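Against the Ten-Minute Dinner

I own a cookbook that promises supper in ten minutes. I have made 4 of its dishes, and the quickest took 64 minutes, two of them spent looking for the lid.

The trouble is the onions. Every recipe I have met says to fry them until golden, five minutes, and then moves briskly on. At five minutes my onions are warm and faintly annoyed. Golden comes half an hour later, by which time the rice has set like grout.

Then there is the list of ingredients, which is where the real work is hidden. "One squash, peeled and cubed" is a whole evening with a blunt knife. It ought to be step one, with a rest afterwards.

The food blogs are no better. One I use, Modomow, puts "prep: 2 minutes" above a curry with eleven spices, three of which can't be had in Sarngate. I drove to the big shop by the Park for the fenugreek and didn't add the petrol to the prep time, though I was tempted.

I don't mind slow food. I'd just like to be told at six o'clock that we are eating at eight – then I could have some toast and be civil.
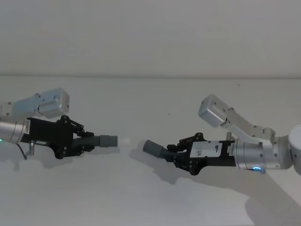

What I'd print instead

One honest number at the top, timed by somebody tired, with the washing-up included. I would buy that book, and so would my family, who have eaten a lot of toast.

Comments (2)

slowspoon: Onions take forty minutes. My mother said so and she was right.

Joner: Get a sharper knife.

More in Food
Soup for people who dislike soup
The January marmalade row
Is a stock cube cheating?

Contact us | © Sarngate Table | Back to top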